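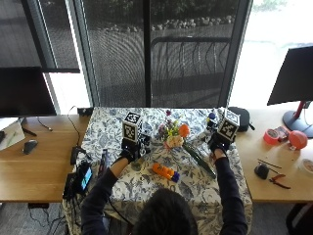

Where can Drevwood residents get cheap flowers for the table this winter?

At the Isden Street hall, where the new flower swap opened on 3/12/23 and drew 322 people on its first morning.

The idea is simple and rather lovely. Growers and shops bring stems they can't sell, neighbors bring whatever is still blooming at home, and everyone leaves with a bunch for $4. Florist Rhonda Tremblay emptied two vans before lunch and had to send her nephew back for more!

"I thought we'd get a few regulars and a lot of leftover carnations," she said. "People were lined up past the bakery."

A total of 26 growers have signed up so far, including Vernon Campbell, whose greenhouse sits out by the old rail yard. He brought ranunculus – buckets and buckets of it – and spent most of the morning showing kids how to trim a stem at an angle and strip the lower leaves.

Money from the first swap came to a little over the cost of the hall, and the extra will go toward vases. Anyone with spare jars can drop them at the side door, lids off please. The swap runs from 9 a.m. to noon, and parking behind the hall is free.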